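Barasa tabletop recordings, fault release
README

Please read this file before you train on the recordings. The first release of Barasa had a fault which we did not notice for a long time, and the labels in it should not be used any more.

Contents

The set holds 2000 episodes from one arm at Stumolside. The arm works at a white table with play food, dishes and a small toaster oven. An operator drives it from a distance, and the joint positions, gripper opening and wrist torque are written at 50 Hz. Every episode has a folder with the signals, the camera views and a short text file called notes.txt. The notes are typed by the operator, so the spelling is not always the same.

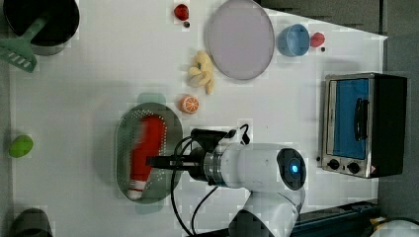 The fault is in the wrist torque and, in the worse episodes, in the gripper opening too. In 167 episodes the torque on the last joint rises slowly while the arm moves away from its base, and then it drops in one step. We first believed it was a bad zero setting in Skerova, the control program, and we lost most of July on this idea. Zawadi Mwakalinga repeated the calibration many times and the step was always there.

What went wrong

The gripper cable was too long on one side and not fixed on the other. When the wrist turned far enough, the cable was pulled against the connector. The controller felt this pull as if it were a contact with an object. In 29 of the episodes the force limit was reached and the arm made a protective stop. In the others it only continued with a wrong torque value, and for training this is maybe worse, as the episode looks normal in the log.

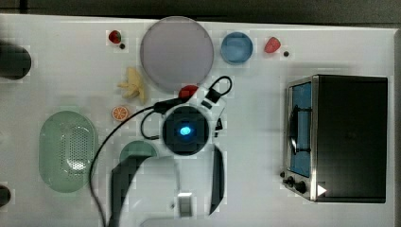
A protective stop is easy to find in the log, but a light pull is not. For this reason we looked again at all the video and marked the route of the cable by hand. The risky route is the one where the cable leaves the side of the wrist, goes in a wide curve over the table and hangs down from the border. With the cable lying so, small things such as the orange slice are close to it, and in some episodes the cable moved them - the logs then show an object motion with no gripper command. These episodes carry the mark cable_contact.

Fields added in this release

cable_route: high, side or unknown. Unknown means that the wrist was not visible for long enough.
cable_contact: true if the cable touched an object in the video.
torque_valid: false from the start of the slow rise to the end of the episode.
stop_cause: cable, operator, object or none.

The old field success is kept, but please do not trust it when torque_valid is false. The old script calculated it partly from the torque.

Safety

After a protective stop, do not pull on the cable to make it free while the arm has power. Wekesa Muli did this on a Wednesday evening, and the wrist turned back quickly when the cable came loose. He was not hurt. The rule is now: press the emergency stop, wait for the brakes, then touch the cable. Restart from Skerova only when the hands are out of the reach of the arm.
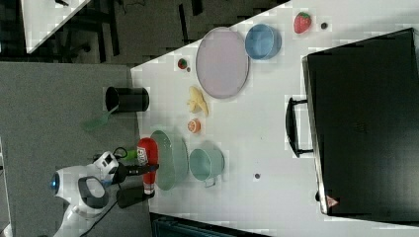
Halima Nyaga objects to the way we treat the stopped episodes. Her opinion is that they should be removed completely, because a model which sees them can learn to stop in the same positions, "and then you have copied our cable into your robot." We left them in for people who study fault detection. The file train_clean.txt lists the episodes without any cable mark, and it is the list she recommends for policy training.

Known problems

The marks were made by one person, Brisa Chávez, and only a part was checked by a second one. The start of the slow rise is difficult to set exactly. The camera clock and the joint clock also have a small shift between them, which we did not correct.

Corrections

Write to Jabari Nyaga and give the episode number and the time in the signal file. Please do not send edited copies of the recordings.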